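April, 7:40

In before the others. Coffee from the machine on the second floor, which now gives half a cup and charges for a whole one. Started the recorder, checked free space on the Dulik array, and cleared the old lock file that has been blocking the nightly copy. The copy had been failing quietly for 3 nights. No data lost, but I added a mail alert so that it fails loudly next time.

Target for this block is 36 accepted suturing episodes. An accepted episode has both instrument streams, the joint log and the wrist views, with no gap longer than 400 milliseconds in any of them. Yesterday's batch had a gap on the left joint log that we only found at export. I moved the gap check forward so it runs when the pedal is released, and the operator gets a tone if the episode is bad. Tomás Marinho complained about the tone before he had heard it.

9:15

Clock sync between the console and the Brakau logger. The offset was stable over the whole warm-up, so I left the correction as a constant and wrote the value in the config – last month I kept it in my head and paid for it.

Tomás took the first turn at the console. His hand motions are economical and he rarely regrasps, which makes for clean trajectories and a narrow dataset. I asked him to vary his approach angle between episodes and to stop correcting small misalignments before they get large. He finds this hard. Years of training went into making those corrections invisible, and I need them visible in the log.

Thread is still the worst part of the labeling. The Aguiar annotator fits a spline to anything thin and dark, and against red tissue it does well until the strand loops back on itself. Glare is the second problem. Where the tissue burns out to white or yellow the spline jumps, and metal clips nearby pull it toward their shadows. I am marking such stretches as uncertain so the training code can lower their weight.
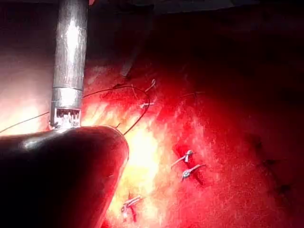 Why keep the stretches where the labels are poor?

The policy will meet the same glare and the same loops when it runs, and a set made only of easy views would leave it with nothing to go on there. The joint log is good even when the thread label is bad, so the episode still carries most of its value. We drop the label and keep the motion.

11:50

Argued with Tomás over where an episode begins. He says at the needle pickup. I say at the moment the pedal engages, including any idle time, so that the model also sees waiting. We settled on keeping the full recording and storing the pickup as an event mark. Either of us can then cut the data as we like, and the disk cost is small.

The event list now has 6 marks: engage, pickup, entry, exit, tie, release. I wanted a separate mark for regrasp but it can be computed from the jaw angle. Wrote the script over lunch. It over-counts when the operator squeezes without letting go. Put in a minimum opening and a minimum time, and the false marks mostly went away.

14:20

Changed operators after lunch. Tomás moved to the labeling desk, where he is slower than I am and more accurate. He rejected two of my exit marks from the morning and was right about one of them.

Exposure came up again. I had it on automatic, which is fine for a person and bad for the set, as the gain shifts each time a bright instrument crosses the view. Fixed it by hand and noted the setting in the episode header. The corners go very dark now. Accepted.

The instrument state labels are in better shape. Each arm gets its own state, and an open jaw over the tissue with nothing in it is labeled idle even if the other arm has the needle. The first Tinar model merged the two arms into one state and learned to move both whenever either one moved, so the split was overdue. Old knots in view are to be left unlabeled for now. They are background as far as the needle task goes, and the cut tails would only confuse the thread class.

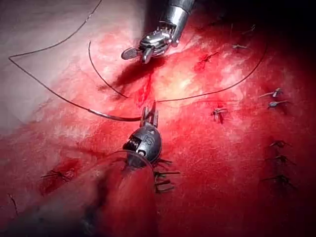

To do before the next block

Put the thread label rules in writing, with a clear case for a strand that crosses itself and one for a strand that fades into shadow.

Rerun the export on the morning episodes with the new regrasp script.

Ask Tinar's people if they want the idle time kept or trimmed. They have said both.

Lower the volume of the tone. Tomás has asked twice, and from the labeling desk I see his point.

Order more pedal cable. The current one is taped at the connector and I do not trust it past this week.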